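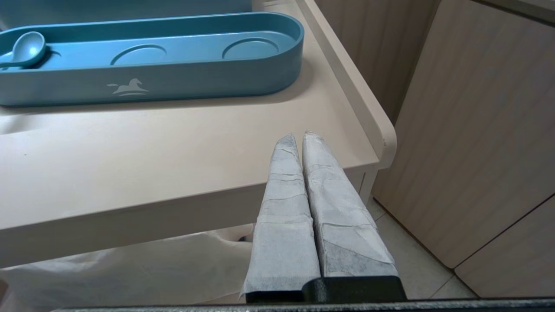 I moved to this country two years ago, and the thing I still study every day is how people here drink tea. In my home we drink it strong, from small glasses, and the guest never pours. When I bought my first table I looked for one like my mother's. I wanted rounded corners and a raised rim along the side, the same as on this pale beige one, so a spoon does not roll to the floor. My usual tea is Karaca, which I find only in a shop called Sakum -- 18 minutes by bus.

Last March they had none for two weeks, and I tried a green one from Grarnent. It was too polite for me.

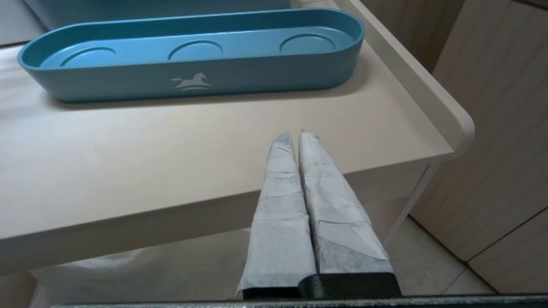 How long should black tea stand before you pour it? Fifteen minutes over low steam, and longer if the leaves are big.

My neighbors take it out after three minutes and add cold milk. I drink it with them -- and I have started to like it a little.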